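Ditte Brøndum
Mar 21, 2021

A thread about stain removal, a subject I now love more than is reasonable. Get comfy!

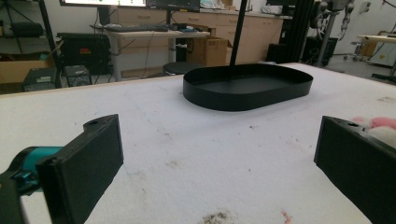

It started with my gran's tablecloth. White cotton, embroidered edges, and a gravy splash on it from a Christmas when I was 11. I'd been told for years it was past saving, so it lived folded at the back of a cupboard with the splash on the inside.

Then last May I read an old household booklet from a charity box in Clirville and got completely hooked. Everything in it comes down to working out what the stain is made of before you go anywhere near it with water.

Protein stains first: blood, egg, milk, grass to some extent. COLD water. Always cold. Hot water cooks the protein into the fibres, exactly as it would in a frying pan, and then you're stuck with it. I ruined a very nice pillowcase finding this out.

Tannin stains next - tea, coffee, red wine, most berries. Avoid bar soap on these while they're fresh, it can set them. A liquid detergent and a splash of white vinegar does lovely things to tea.

Grease wants washing-up liquid, worked in with your fingertips while the cloth is still dry. DRY! I'd been wetting it first my entire life. Leave it 15 minutes, then rinse from the back so you're pushing the stuff out the way it came in.

Gravy, of course, is grease AND protein AND whatever browning your gran swore by. So you go in stages. Cool soak, washing-up liquid, biological powder, in that order, and then you look at it in daylight and do it all again.

I did it all again 6 times. Each time the edge of the splash got a bit softer. I was sending photos to my friend Romana Hubáček like it was a new baby.

A word for biological powder, which I'd always thought was just the itchy one. It has enzymes in it! Tiny things that nibble up proteins and starches! They like lukewarm water and plenty of time, so an overnight soak in the bath beats any amount of scrubbing. Not on wool or silk though, those are protein too and it'll nibble them as well.

Rust is a different animal. Lemon juice and salt, out in the sunshine, on white cotton only. Test a corner. Rinse it really well afterwards. I did a tea towel on the back step and kept going out to check on it every ten minutes.

Felt and anything padded: go gently. Blot, don't rub, or it goes bobbly, and use as little water as you can get away with. If the padding gets soaked the dirt wicks back up as it dries and you end up with a bigger ring than you began with.

Ognjen Berisha asked about turmeric. Oh, turmeric. Wash it as best you can, then hang it in bright sun. The yellow fades on its own. I had a curry spot on an apron go from mustard to pale primrose over a weekend, and then to nothing I could find.

Things I've stopped doing: pouring white wine on red wine, using boiling water on everything, and putting a shirt in the tumble dryer when I'm "fairly sure" the mark is out. The dryer bakes it in. Line dry, check, wash again if you need to.

Tablecloth update for everyone asking: there's a faint shadow if you hold it up to the window, and I can live with that. It's ironed and on the table. We had soup on it last night and I was a nervous wreck.

Next up is a candle wax disaster on a wool blanket, brown paper and a warm iron at the ready. If you've got a tip for the dye from a red candle, please send it my way, I've got the blanket spread over two chairs and I'm starting after tea.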